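Sindora House Residents' Association
Minutes of the spring meeting, held on April 28, 2018 in the reading room, ground floor

Present: Soledad Ocampo (chair), Kalliopi Živković (minutes), Ánh Ninh, Faustino Ochoa, and residents from both staircases according to the signed list
Apologies: Firouzeh Ranjbar, who sent her remarks on item 3 in writing

1. Opening and previous minutes
The chair opened the meeting and thanked the residents for coming on a weekend. The minutes of the November meeting were read. Mr Ochoa asked for one correction: the broken window on the stairs was on the second floor and not on the third. With this correction the minutes were accepted.

2. Matters from the last meeting
The window is repaired. The lamp at the back entrance was changed also, but it still goes off too early, and people with shopping must stand in the dark and look for the key. Ms Ninh will speak with the electrician again. The letter to Plevon about the noise of the lift was sent and we have received an answer. They promise a visit but they do not give a day.

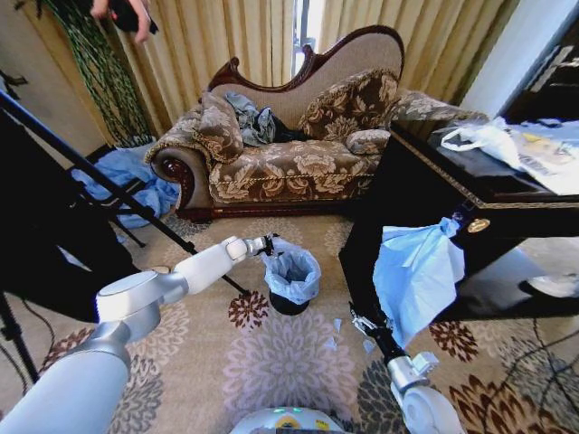

Issue 48

3. Household waste and small bins
This item took the longest time. The chair reminded everybody that the big containers in the yard are emptied only when the lids are closed. Twice this winter they were left full and the residents of the ground floor had to live with the smell under their windows.

Ms Ranjbar wrote that in her opinion the trouble begins inside the flats. Many of us use one small bin with a thin bag for everything, and when the bag is full it goes down as it is, with paper, glass and food together. She proposes that every flat keeps at least one separate bin for paper. Ms Ninh agreed but said that the kitchens on the yard side are very narrow, and a second bin there is not easy to place. Mr Ochoa said that his paper stands in a cardboard box behind the door, and it costs nothing.

A resident from staircase B asked if thin bags may go into the recycling container. The chair answered that, according to the contract with Hinojosa, they may not. They belong to general waste, also when they are clean.

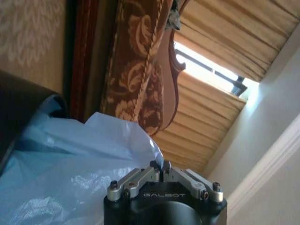 Item 3: plastic bag, pale blue.

It was asked whether the association should buy thicker bags for all flats. Mrs Živković had asked for a price: a box of 2,000 bags would last us over a year. Several residents did not like to pay for bags which they do not need. After discussion it was put to the vote.

Decision: no common purchase of bags. A sheet with the sorting rules, in large letters, will be hung in both entrances. Ms Ninh writes the text, Mr Ochoa reads it before it is printed.

4. Courtyard garden
The offer from Onduneo for the new soil was presented. It includes delivery but not the carrying from the gate to the beds, and the gate is too narrow for their vehicle. Mr Ochoa can borrow 4 wheelbarrows from his brother-in-law. The chair asked that nobody parks at the gate on the day of the delivery.

There was a difference of opinion about the old lilac. Some residents wish to cut it down, because it takes the light from the flats behind it, and others remember it from their childhood and would like it to stay. It was agreed to cut it back only, after it has flowered, and to look at it again next spring.

5. Reading room
The room may be reserved by residents in the book which lies at the entrance. Please write your name and the flat number so that one can read it — the last pages are a mystery for the chair. Chairs and side tables are to be put back in their places after use, and each group takes its rubbish away with it.
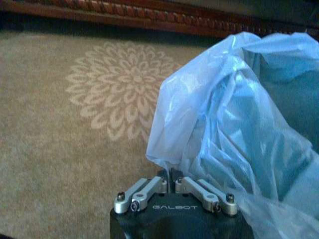
GALBOT lettering, upside down.

Ms Ninh proposed to have the shelves sorted again, with the children's books on the lowest one. Agreed.

6. Other matters
Flat 13 will be renovated in June. The owner asks for understanding and will hang a notice with the hours of drilling. The chair asked him to keep the afternoon quiet if possible.

Bicycles without a name tag in the cellar: tags can be taken from Mr Ochoa. Bicycles which have no tag at the next meeting will be moved to the shed.

The next meeting will be in November. The day will be announced in both entrances.

Minutes: Kalliopi Živković
Read and approved: Soledad Ocampo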